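ロクスカ(Lokska)の川沿い地区で、夜に静かに飲める店はありますか

投稿:北駅の旅人

はじめまして。日本語は母語ではありませんので、変な表現がありましたらお許しください。

来月からロクスカに16日間滞在します。宿は川沿いのミルノントン(Mirnonton)地区の東の端で、地図で見ると、中央市場まで歩いて行ける距離です。昼間は仕事がありますが、夜は自由ですので、一人で静かに飲める店を探しています。

希望を書きます。音楽は小さいほうがよいです。スポーツ中継の大きな画面がある店は苦手です。カウンターで軽い食事ができれば、とても助かります。お酒はビールでもワインでもかまいません。予算は一晩で高くなりすぎなければ大丈夫です。
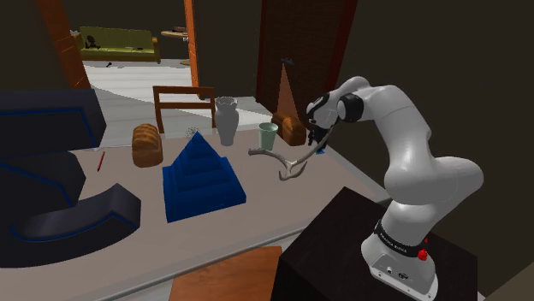 それから、帰りの交通についても教えてください。路面電車が何時まで走っているのか、運行会社のページを読みましたが、夏の時刻表と冬の時刻表が同じ表に入っていて、よく理解できませんでした。歩いて帰る場合、川沿いの道は夜でも明るいでしょうか。橋の下を通る近道があるようですが、少し心配しています。

以前の旅行案内には「ソモジ(Somogyi)」という古い酒場が紹介されていました。しかし、その案内はかなり古い版ですので、今も営業しているかどうか分かりません。ご存じの方がいらっしゃいましたら、どうぞよろしくお願いいたします。

投稿:kawabata_556

私はこの地区に長く住んでいる外国人です。同じく日本語は勉強中ですが、できるだけ正確に書きます。

まず、ソモジは今も営業しています。ただし場所が変わりました。古い案内に書いてある市場の裏ではなく、坂を上がった図書館の向かい側です。看板が小さいので、緑色の扉を目印にしてください。入口の段差が高いですから、雨の日は足元に気をつけたほうがよいと思います。

店の中は細長くて、奥のほうが静かです。入口の近くは常連の方が立って話していますので、初めての人は少し入りにくく感じるかもしれません。黙って通り抜けても失礼にはなりません。私も初めは挨拶をするべきか迷いましたが、軽くうなずくだけで十分でした。食事は豆の煮込みと、薄く切った燻製の肉と、チーズがあります。煮込みは早い時間になくなることが多いです。

もう一軒、ドロストン(Droston)という店もおすすめします。川に近い通りにあります。こちらはワインが中心で、グラスで頼めます。音楽はとても小さく、画面はありません。席が少ないので、夜八時を過ぎると待つことになります。予約は受けていません。支払いは現金のほうが喜ばれますが、カードも使えます。

交通については、路面電車の最終は曜日によって違いますので、停留所に貼ってある紙を確認するのが一番安全です。夜中は364番の夜行バスが走っていて、市場前から地区の東の端まで行きます。90分に一本しか来ませんから、店を出る前に時刻を見てください。私は一度、目の前で乗り遅れて、結局歩いて帰りました。

川沿いの道は、市場から二つ目の橋までは明るいです。その先は街灯の間隔が広くなります。橋の下の近道は、私は夜には使いません。危ない経験をしたことはありませんが、地面が平らではなく、水がたまっている所もあります。上の大通りを歩いても、時間はあまり変わりません。

なお、八月は二週間ほど休む店が多いです。休みの日は扉に紙を貼るだけで、インターネットには書かない店もありますので、八月にいらっしゃるなら、昼のうちに前を通って確かめることをおすすめします。

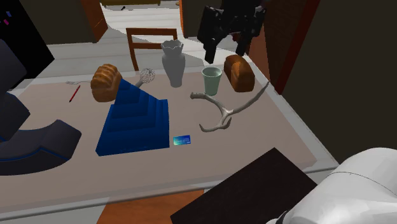 投稿:mado_no_soba

ドロストンは良いですが、静かなのは平日だけです。週末は隣の店の客が外の席まで広がって、けっこううるさいです。静かさを一番大事にするならソモジの奥の席にしてください。

あと、ビールを頼むとき、何も言わないと大きいグラスで来ます。小さいのがよければ先に言うこと。チップは端数を切り上げる程度でいいです。

投稿:北駅の旅人

お二人とも、ご親切にありがとうございます。質問した者です。

ソモジの場所が変わったことは、まったく知りませんでした。古い案内のとおりに歩いていたら、市場の裏でずっと探していたと思います。到着した日は疲れているはずですので、まず近いドロストンに早い時間に行って、次の日にソモジへ行くつもりです。煮込みが食べたいですから、仕事が終わったらすぐに向かいます。

夜行バスの番号も手帳に書きました。橋の下の道は使わないことにします。

もう一つだけ教えてください。ソモジの奥の席は、一人でも座ってよいのでしょうか。四人用の机しかない場合は、カウンターのほうが礼儀正しいでしょうか。

投稿:kawabata_556

奥には二人用の小さい机もありますので、そこなら一人でも問題ありません。大きい机しか空いていないときは、店の人に聞いてみてください。混んでいなければ、たいてい座らせてくれます。後から人が来て相席になることもありますが、話をしなくても大丈夫です。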